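糊墙的学问：一场关于墙纸的闲谈（讲者备注）
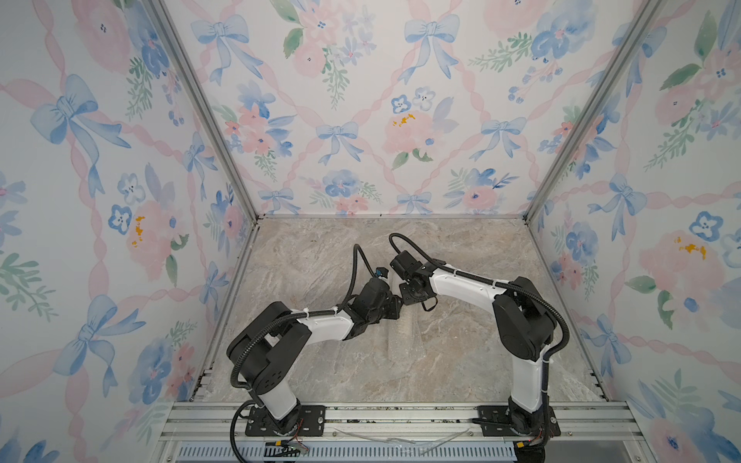
讲稿备注 第11期 第2页

开场。等后排坐定再说话，别急。先问一句：家里贴过墙纸的请举手。再问：自己动手贴的，手别放下。通常这时候手会掉下去一大片。剩下的那几位，请他们坐前面来，待会儿讲到对花的时候需要有人点头。

先交代我的资格。我不是设计师，也不是历史学者。我在Skollimach的样品间里待过九年，工作是把退回来的墙纸样本册重新装订，顺便听客户抱怨。墙纸这行当里，抱怨是最完整的档案。买的人说颜色不对，贴的人说纸不对，卖的人说墙不对。墙没有发言权，所以最后通常是墙的错。

（停一下，喝水。）

第一部分，花为什么要上墙。

讲这段不要念年代表，上回念了，前排有人开始回邮件。讲大意就行：墙纸是穷一点的挂毯。有钱人在墙上挂织物，一来挡风，二来让客人知道自己挂得起。后来有了纸，可以印出织物的样子，挡不了多少风，但客人站远一点也看不出来。整个行业就建立在“站远一点”这四个字上。

接着讲花。花的好处是谁都不反对。印几何纹，有人觉得头晕；印风景，有人要问这是哪儿；印人物，晚上起夜会吓着自己。花没有这些麻烦。玫瑰尤其没有麻烦，玫瑰印得再走样，大家也认它是玫瑰。三色堇就难一点，印坏了像一张生气的脸，我见过一整卷生气的三色堇，打了折也没卖掉，后来拿去包抽屉了。

蝴蝶结单独讲。蝴蝶结是墙纸图案里最不讲道理的东西。花总归是从叶子上长出来的，蝴蝶结系在哪里？系在空气上。斜着走的缎带交叉成菱形格子，交叉的地方打个结，仿佛整面墙是一件礼物，随时有人来拆。我问过一位老客户为什么喜欢，回答是“看着整齐”。这个理由我想了很多年，觉得很站得住。格子给人秩序，花给人心情，缎带负责让这两样互相不打架。

（这里可以传样本册。提醒大家不要用指甲刮。一定会有人刮。）

第二部分，对花。

这是全场的核心，语速放慢。

一卷墙纸有一个重复的单位，行话叫花距。花距大，图案气派，裁下来的废料也气派。花距小，省纸，但看久了像在数羊。买纸的人几乎都按墙的面积算，算出来刚好够，心里很得意，回家贴到最后一面墙，差一条。差的那一条去补货，批号换了，粉色比原来深一点。白天看不出，开灯就看出来了。

批号的事要讲三遍。开头讲一遍，中间讲一遍，散场时站在门口再讲一遍。同一个编号，不同批次，就是两种颜色。Troltard出过一款水彩底的，底色淡得几乎没有，我原以为这种总该安全了，结果前后两批贴在一起，一边像早上，一边像下午。客户倒是很大方，说可以当成光线效果。

对花分平对、错对和不用对。讲到“不用对”的时候，底下会有松一口气的声音，由他们去。斜格子图案多半是错对，相邻两幅要错开半个花距。贴错了会怎样？缎带走到接缝处，忽然矮了一截，像楼梯少了一级。你每次进门，眼睛都会先踩到那里。客人不会注意，但你会向客人指出来，这是人性。

讲一下我自己那间屋子。我贴第一幅的时候，从门框边开始，因为门框看起来是直的。门框不是直的。我家没有一样东西是直的，包括卖给我水平尺的那家店给我的水平尺。第一幅歪一点点，第二幅跟着歪，贴到转角，玫瑰已经在往上爬坡。正确做法是吊一根铅垂线，照线贴，别照门框贴。这句话写在每一份说明书里，我当时手里就有说明书，正拿它垫着刷子。

（笑声过后别接着讲笑话，直接进下一段。）

第三部分，转角、开关和其他仇人。

转角不要整幅包过去。阴角包过去会起空鼓，过一个冬天就鼓成一条，按下去还会弹回来。要在转角处裁开，包过去一点点，下一幅压上来重新吊线。花会损失一点，损失在角落里，放盆植物挡一挡。

房间的收口放在哪里，这个值得讲。绕一圈回到起点，最后一幅和第一幅几乎不可能对上，数学上就是这样。所以起点要选在最不显眼的地方，一般是门后面或者门框上方那一小截。Uratport有一家旅馆，收口正对床头。住客躺下来就看见半朵玫瑰接着半个蝴蝶结。旅馆老板说住客都睡得很好，我想那是因为他们关了灯。

开关面板：先断电，再拆面板，纸贴过去，划十字，裁掉，装回面板。有人省掉第一步。我讲这一条时不用幽默，原话念出来，停两秒。

踢脚线和地面。碎花的墙，地上最好安静一点。灰的、米的，带点石纹也可以，石纹是自己跟自己玩的，不太打扰别人。最怕墙上碎花，地上也碎花，窗帘再来一套碎花，人坐在中间，会觉得自己穿错了衣服。当然也有人专门喜欢这样，整间屋子裹满，连天花板也不放过。我年轻时看不起这种做法，现在看法变了。要么克制，要么到底，最难看的是做到一半开始犹豫的那种，俗称“一面背景墙”。

（估计此处有人家里就是一面背景墙。补一句：背景墙有背景墙的好处，便宜。）

第四部分，胶。

胶这一段容易讲长，控制在十六分钟以内，超了就砍掉淀粉胶那一节。

纸基的墙纸刷胶之后要闷一会儿，让纸吃透水，长开了再上墙。急着上墙的，纸会在墙上接着长，长出气泡。无纺布的不用闷，胶直接刷墙上，干净利落，适合婚姻还不太稳定的夫妻。我是认真建议的。两个人合力贴纸基墙纸，一个在梯子上，一个在下面托着，上面的说往左，下面的问谁的左，许多事情就是从这里开始的。

胶溢到纸面上，用湿海绵轻按，别擦。擦会发亮，发亮的那一块从侧面看像蜗牛走过。旧纸要撕干净再贴新的。总有人问能不能直接贴在旧纸上面。能，就像可以在旧账上面记新账。Şimşekoğlu老厂的工人给我看过一块从公寓里拆下来的墙皮，切开来一层一层，最里面是暗绿的叶子，往外是条纹，再往外是一段很短的橘色时期，最外面又回到玫瑰。转了一圈。那块东西我向他们讨，没讨到。

第五部分，流行这件事。

我入行那几年，大家都在刷白墙。样品间里花卉的册子放在最下层，拿的时候要跪下，我把这理解为一种态度。后来花又回来了，册子挪到齐腰高。订货会一般在一月开，今年碎花和缎带在入口处就摆着，旁边立了块牌子，写着“重新发现”。那款纸我认得，原封不动，只换了名字，价格也重新发现了一遍。

不要在这里讲“复古循环”的理论，讲不清楚，而且有人会举手纠正。只讲一个观察：人挑墙纸，多半在挑小时候某一间屋子。奶奶家的，或者奶奶家隔壁的。问他为什么要这款，他说百搭。再聊一会儿，就开始讲那间屋子下午有什么味道。所以样本册我一直装订得很牢，有人会捧着看很久，也不买。

也有反过来的，小时候在满墙玫瑰里发过一场高烧，数花数到天亮，从此家里一片花瓣都不许有。这种客户也很好做，给他看灰色。

提问环节备忘。

会问甲醛。老实回答：看检测报告，看胶，胶往往比纸更要紧；开窗。不要替任何牌子打包票。

会问浴室能不能贴。淋浴区不要。其他地方通风好的话可以试，做好接缝翘起来的心理准备。

会问多买多少。我的答案是按花距算完，再加一卷。多出来那卷写上批号，平放，别立着，别借给邻居。

会问猫。没有办法。下一个问题。

会问我家现在贴的是什么。实话实说：那面爬坡的玫瑰还在。我在最歪的地方放了一个书架，书架是照着玫瑰摆的，所以也歪。

散场前：样本册收齐，9月23日那场少了两本。门口再讲一遍批号。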